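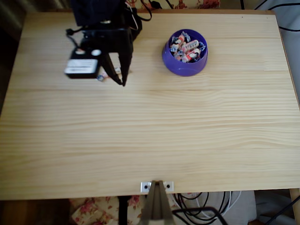
You'll be bored by lunchtime, one reader warned me under my last post, and there's nothing at Clurerora for anyone over the age of ten. Well! I went on the Saturday, I stayed until they were switching the lights off over the dodgems, and I'd have gone back on the Sunday if my train home hadn't been booked.

I should say for newer readers that I have a thing about old seaside amusement parks, the sort with a painted arch at the gate and a tea room that still does a pot for one. Big theme parks are fine and I've queued for plenty of them, but they do wear me out. Clurerora is small. It has 17 rides if you count the helter-skelter (I do) and it sits on a shelf of land above the beach at Kustano, so that wherever you're standing there's sea at the end of the path.

## Getting up there

Kustano station is down by the harbour and the park is at the top of the town. You have a choice between the 292 bus, which goes all the way round by the hospital and the new estate, and the cliff steps, which go straight up. There are 83 of them. I know this because the number is painted on the top one, with a little smiling crab, and by then I was glad of the crab.

If you've got a pushchair or a bad knee, take the bus. It stops right outside the gate and the driver calls it out. If you can manage the steps then please do, as you come up with the whole bay behind you and the first thing you see over the hedge is the top of the big dipper, with people already screaming on it.

I got there before opening and so had a good nosy along the front fence. There was a short queue, mostly families, and two women in matching anoraks who had clearly come for the coaster and nothing else. We got chatting. They visit every March when the season starts and again when it closes, and they had strong opinions about which seat to sit in, of which more below.

## Denis

The big dipper is called Denis. It says so in red letters on the station roof, and there's no explanation anywhere. I asked at the ticket window and got a shrug and "He's just Denis, love."

Oh, he's good though. He isn't tall and he isn't especially fast, and on paper he's nothing much next to the steel monsters. But there's a brakeman who rides along in the middle of the train, and the first drop bends to the left as it goes down, so your stomach and your shoulders set off in different directions. Then you come round the far turn and there's a second when all you can see in front of you is water. I laughed out loud, all on my own, with an empty seat next to me.

I rode him five times. The anorak women say the back row is the only row and everything else is for tourists. I tried the back, the front and somewhere in between, and I'm sorry to report I like the front best. You get the view, and you get the moment before the drop when the train hangs about as if it's thinking it over. The back does have more of a kick to it. My hip agrees.

A few things worth knowing:

- Glasses off, or hold on to them. There's a shelf on the platform.
- The queue was shortest in the first hour and again at teatime, when the families went off for chips.
- You can watch from the bench by the lift hill for nothing, and plenty of people's grandads were doing exactly this.

## Everything else

I'd expected Denis to be the main event and the rest to be filling, and I was wrong about that. The ghost train is a proper one, with a jolting little car and a thing that brushes your face in the dark (string, I think, but I wasn't going to investigate). The carousel has an organ that plays slightly too quickly. There's a boat ride for small children on a round pond, where each boat has a bell, and the noise of all those bells going at once is tremendous — I don't know how the staff stand it.

The helter-skelter was the surprise of the day. I hadn't been down one since I was at school. The mats are scratchy, the stairs inside are very narrow and smell of floor polish, and when you come out at the top there's a tiny platform with a rail where one person at a time gets to look at the entire coast. I could see the lighthouse and the caravans and the ferry coming in. The lad behind me was very patient.

I was less keen on the arcade, which is loud and mostly those grabbing machines that never give you the bear, although it does have a row of old penny pushers at the back. I put in a pound's worth of coppers and came away with a key ring. A result!

The log flume was closed for repairs and there was a notice up at the gate saying so, which I thought was decent of them. If the flume is what your children are going for, ring ahead.

## Lunch at the Oda

You can take a picnic in, and there's grass for it behind the carousel, but do at least have a cup of tea at the Oda. It's the tea room by the far wall, with a long window and a counter full of cakes under glass domes. I had cheese on toast with a heap of pickled cabbage, then a slice of ginger cake as thick as a paperback, and I'd have had a second slice if I hadn't been planning another go on Denis. The tables by the window go first. I ended up sharing with a family from two towns along who told me the Oda used to be the ballroom, and once they'd said it I couldn't stop looking at the floor, which does have a bounce to it.

Prices were what you'd pay in any seaside café, a bit less for the children's plates. Tea comes with a spare pot of hot water without your having to ask. I wish this were more common.

## Tickets

This is the bit people email me about, so I'll try to be clear. You can pay to get in and then buy tokens for each ride, or you can have a wristband and go on everything as often as you like. A wristband only makes sense if you mean to ride a lot. I'd worked it all out on the train and decided on tokens, then changed my mind at the window after hearing the screaming, and by the middle of the afternoon I was well ahead.

Under-threes go in free. Dogs are allowed on leads but not in the Oda, and there are water bowls by the gate. The park shuts at 9 in the evening on Saturdays and earlier on other days, and it's worth staying for the dark if you can. They light the whole length of Denis in plain yellow bulbs. From the bench you can hear the train clattering up when you can't quite see it, then it comes over the top with all the arms in the air.

## If you stay over

I had a room on the harbour, small and clean, with gulls. Kustano is quiet at night once the park empties and there's one decent fish place, which had a queue out of the door and was worth standing in it. In the morning I walked along the sea wall as far as the boating lake and back, with a bacon roll in a paper bag, before going for my train.

To the reader who said I'd be bored: I do take the point about rainy days, because there isn't a great deal under cover and I was lucky with the weather. But go on a dry one, sit at the front, and let me know what you think. I'm already looking at dates for when the flume's running again, and if any of you know the answer to the Denis question, please put it in the comments.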